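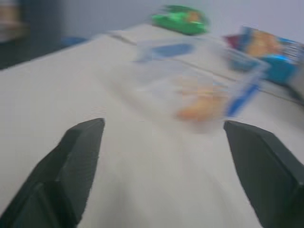 The table, with its pale top.

03/07/2020

I keep reading that we should all clear our desks. Dwayne Pruitt sent me another article on it this week, the fourth since spring, and this one claimed that a tidy surface gives you back 35 minutes a day. Back from whom? It didn't say. There was a link to a study, and the link went to a shop selling trays.

I did try it, to be fair. In October I put everything I own in the way of pens, bills and chargers into a box and worked at a bare table for a month. I got the same amount done as before. I also missed a gas bill, as it was in the box.

What bothers me is how sure these people are. Refilwe Maluleke went on a day course run by a firm called Purnance and came home with a folder and a rule that you may keep only four things within arm's reach. Why four? She asked, and was told that it was "what the research shows". She paid 500 for that. I would have told her five for half the money.

My old boss, Eugeniusz Kalinowski, had the worst desk I have ever seen — paper up to his elbows, cups, a broken lamp — and he could put his hand on any letter you asked for. The man who replaced him had a lovely clean desk and lost the Wróbel contract inside a year. I don't say one caused the other. The article would have, though, if it had gone the other way round.

Dwayne says I'm being difficult. He has ordered the trays.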